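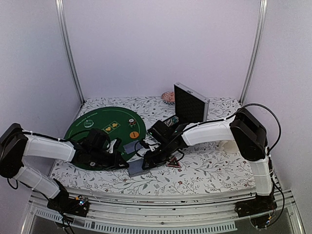
The round green mat on the flowered cloth, with the chip case standing open behind the cards.

Card Night at Ridham - The Table, the Mat and the Chips

Welcome to the poker page! So many of you have asked about the set we use at Ridham that I thought it deserved a corner of its own in the gallery, and since I am never able to write just one line about anything I love, please get comfortable and bear with me.

The green mat came to us in July, bought secondhand over in Budley, and it has TEXAS HOLD'EM POKER in pale letters that follow the curve of the printed line near the edge. The card boxes across the middle are outlined in yellow, with a heart and a club in them, and new players find them a great comfort when they lose track of where the next card goes (I still look at them myself, and I have been playing for years).

Some of you wanted to know why we don't play on bare wood or proper felt. Well, the tablecloth was there first - gray branches, gray-green leaves and those little dark red blossoms - and I am much too fond of it to put it away for the evening. The mat lies on top very nicely, and the chips make a softer sound when they land, which the late sleepers upstairs appreciate.

The case has silver metal edges and rounded corners, and a black padded lining in the lid with a faint quilted pattern. I think it is the handsomest thing in the whole set. There is a short stack of chips on the mat with a white-centered one on top, and the flat orange disc just below it has small dark lettering across the middle. Our old set from Zalholm lived in a cookie tin, so you can imagine what a step up this was for us!

We play the next round on 2 December 2021, starting at 7, at the usual place on Najjar Street. Bring a snack to share and a warm sweater - the heating takes its time.

More pictures from the summer games are on the next page.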